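Cloths and Tables – Your Questions

Which cloth should I start with?
A plain tan one! Dust shows up on it right away, and wrinkles don't matter at all.

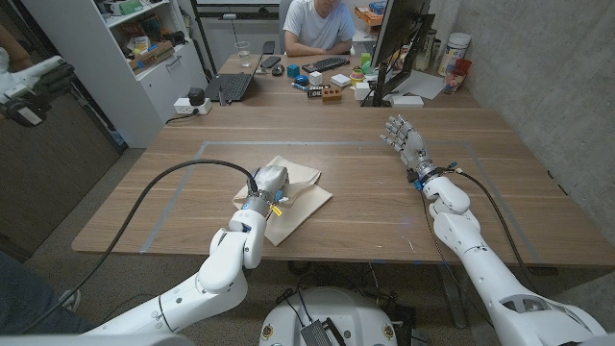 How often do I wash it?
Every 11 wipe-downs is my habit – warm water, no softener.

Where do the small things go?
Give them one spot and stick to it. I love a little block with rows of holes, like the tan one across the table.
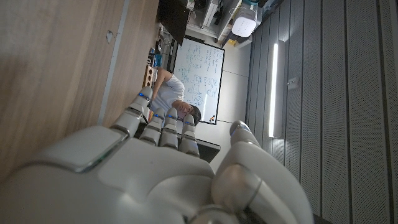 Wood grain is such a pleasure to clean! Always wipe along it. On a light top like this one, do the far side first, then work back.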